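3.2 叠衣步骤的划分

衣物整理这块的文献大多只看最后叠得齐不齐,中间怎么叠的很少记。我们关心的是中间。Pešek(Silvia Pešek,Bindham 那一组)早先把叠一件短袖分成四步:铺平、收袖、对折、归位。本文沿用,只改了第一步的界定,原因见下。

材料:短袖T恤,棉质为主,来自 Pusano 和 Belmonte 两个批次。全部洗过一遍再用,新衣服太挺,折痕不自然。桌子高度固定,不铺布。共记录273次折叠,其中141次为 Pusano 批次,其余 Belmonte。长袖和衬衫不在本节,另见附录。

铺平的界定改了两次。最初要求衣身完全没有褶皱才算铺平,结果几乎没人做得到,也没必要,平时在家叠衣服谁会把每道褶都抹掉。后来改成:领口朝外,下摆朝自己,两侧缝大致落在桌面上,中间允许轻微起皱。图4是按新界定可以算作铺平阶段的一例,衣身中部略皱,右袖已经顺着侧边折下。

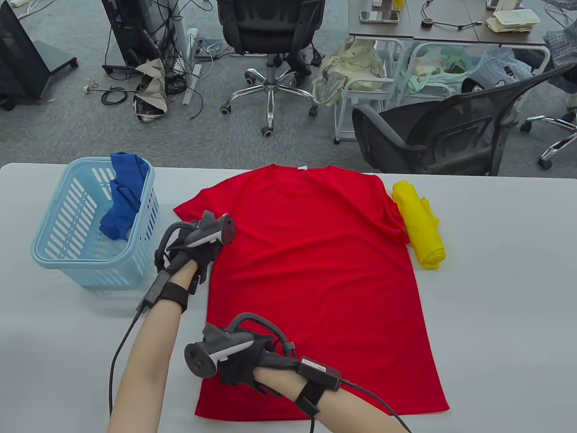
图4 红色短袖T恤平铺于浅灰色桌面,领口在远端;左侧为浅蓝色塑料洗衣篮,右侧为卷起的黄色衣物。

收袖和铺平的边界仍然有点糊。有的人一边抹平一边就把袖子带进去了,两步分不开。处理办法:只要有一只袖子还没收,就仍记为铺平;两只都收好才进入下一步。这样做会把铺平的时长拉长一些,收袖变得很短,读表2时要注意。试过单独设一个“半收袖”,标注员之间分歧太大,放弃了。

时长方面,单件上限定为60秒,超时的不剔除,单独标出。超时多半卡在铺平,尤其是从篮里拿出来时团得紧的那种,先要找领口,找到了还得翻面。领口内的小标签在这里挺有用,前后一看便知,没有标签的(剪掉了或者印在布上)就慢。Belmonte 批次有一部分是印标,对比时已分开算。

归位放在最后,方式不统一。有人叠成方块摞起来,有人习惯卷。卷的省地方,立着横着都行,但领口容易翘。本节不评价哪种好,只按“离手后不再碰”记为完成。碰了又碰的按最后一次算。

还有一个没解决的问题,篮子放哪边。左边右边都试过,对取衣那一下有影响,对后面四步影响应该不大,但没有单独做对照,不敢下结论。Greken 的标注表里留了一栏记篮子位置,五月那批已经补填,前面的在补。各步时长的具体数值和两批次的比较见3.3节。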